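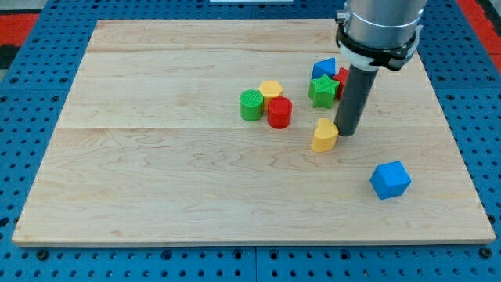

Gallery > Wood > Boards and Panels > Maple

Search this gallery Type a word Go

Maple panel on the blue table

My name is Zakhar Harasym and I make boards, mostly for kitchens and sometimes for shops. On this page I show the maple panel for Lapiņa, a small bakery in Bornberg. They asked for a light board with a quiet surface, to put bread on it by the window. I said yes to the light color. For the quiet surface I could not promise, as maple has its own opinion.

The panel is three wide planks joined side by side. I had the wood from the Jandus yard, where it stayed under the roof for 11 months before I could take it home. I paid a little more than I planned and I do not regret it.

The planks. The far one is narrow, the near one is broad and makes the lower half of the board. I tried the other order also, with the broad plank in the middle, but then the panel looked heavy to me.

The grain. Fine wavy lines everywhere, and on the near plank they turn into swirls. There are a few darker streaks. Lapiņa was asked if she wants them out, and she wants them to stay.

The seams. They run straight across the whole width and are faint. You find them more easily by the grain, which changes from one plank to the next.

The color. Cream, going to tan. With the blue table all around it looks very pale, and on a brown kitchen table the same board will look warmer. Please remember this when you choose a color from a screen.

The table. Blue, with rows of small round holes. I like it as a background because the straight rows help my eye to judge an edge.

For the surface I use oil from Muvis, two thin coats, with one night between them. A board of this kind should be wiped with a damp cloth and left standing on its edge. Do not put it into the dishwasher. The next panel will be cherry, if the wood arrives in October.

Comments (4)

Petronela
Very beautiful figure in the wide plank. Do you sell pieces with streaks cheaper?

Zakhar
Thank you! The price is the same. Many people ask for the streaks.

oldbench55
What glue do you use for the joints? I have had two maple panels open on me in winter, both with the stove going in the next room.

Zakhar
Normal white wood glue, and I leave the clamps on over the night. I think your room is too dry for them. Try to keep the panels far from the stove for the first weeks.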